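Creases in Dark Clothing After Folding and Storage
Home Textiles project report, Phúc Mai
Submitted 30 November 2021
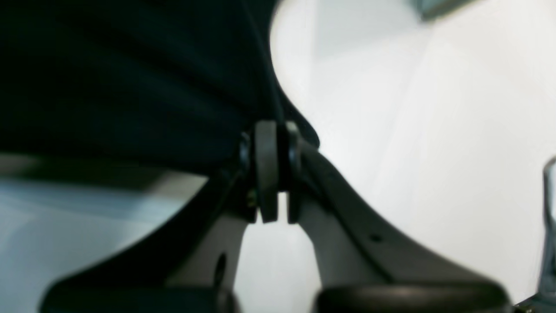
Figure 1. Blue-black against a white background, with faint horizontal folds.

Background

My family keeps winter clothes in storage from spring until fall, and every year the dark ones come out looking worse than the light ones. I wanted to know if they really crease more or if the creases are just easier to notice. My aunt's shop in Lindlow, Nông Alterations, let me use a back shelf and a cutting table through July and gave me offcuts to practice on.

Method

I used 14 garments, half of them navy or black and the other half white or cream. They were matched in pairs by fabric as closely as I could manage. The pairs were cotton T-shirts, cotton work shirts, fleece tops, sweatshirts, linen pants, polyester jackets and one pair of wool-blend sweaters. All were washed and fully dried before the first round.

Each garment was stored three ways, for one week each:

Folded flat in a stack
Rolled and stood upright in a bin
Hung on a wide hanger

At the end of each week I laid the garment on a white sheet and scored it from 0 (smooth) to 5 (sharp lines that did not fall out when the cloth was shaken). I scored everything twice, once under the ceiling light and once beside the window. Two classmates from Drevthorpe also scored the folded round without seeing my numbers.

Results

Folding gave the highest scores for every fabric except fleece, which hardly changed under any method. Rolling was better than folding for the T-shirts and sweatshirts -- the lines were there but softer. Linen creased badly both ways. Hanging gave the lowest scores overall, but the sweaters came off the hanger with bumps at the shoulders, so I would not store them like that again.

Dark and light garments in the same pair were never more than one point apart under the ceiling light. Beside the window the gap was wider. Low light from one side put a shine on the raised part of each fold, and on navy and black cotton this showed clearly. My classmates had the same pattern in their scores.

Problems

The Plerkmont bins I used for rolling were too deep, and garments near the bottom slumped over. I had to repeat that week with the bins half full. The linen pair was also a poor match, as the cream pants were noticeably heavier.

Next steps

I would like to repeat the folded round with tissue paper between layers, and to leave the stack for longer than a week. I also want a second sweater pair, preferably all wool.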